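About us

Reading time: 2 minutes
Print this page | E-mail this page

Watodier makes and repairs workwear for kitchens, laundries and care homes. We sell striped trousers, plain dark tops, aprons and tabards, and we mend all of them, whether or not they came from us in the first place.

The firm started as a repair counter at the back of the Dellurier market hall. People brought in trousers with split seams and missing buttons, and after a few years we knew which makes gave way and where. In November of our third year we cut our first pair of our own, a black and white stripe with a deep waistband. It is still the pattern most customers ask for. We now work from two rooms on Alexiou Street, one for cutting and sewing and one for repairs and collections.

Clothes for work have to be comfortable with the arms stretched out in front and the head bent down, as that is how a good part of any shift is spent. We try tops and trousers on together before a size goes into the range, and we check that the waist stays put and the cuffs keep clear of the hands. 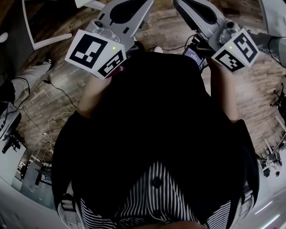
The kitchen at Duvenov wrote to us that the stripes hide flour better than plain black ever did, but that they would like the pockets an inch deeper. We have since changed the pockets on all sizes.

Repairs

Buttons, hems and seams are done while you wait if the counter is quiet. Zips and knees take longer – allow a week. We mend nearly 400 garments a month and keep spare cloth in every colour we have sold, so a patch on an older pair should match. Please wash things before you bring them in.

Orders

There is no minimum order. For 300 pieces or more we ask for a deposit and agree a delivery date in writing. Names can be stitched on the chest or inside the collar.

The counter is at the Alexiou Street entrance, through the green door. Ring the bell if the shutter is down.

Page last checked 19 October 2026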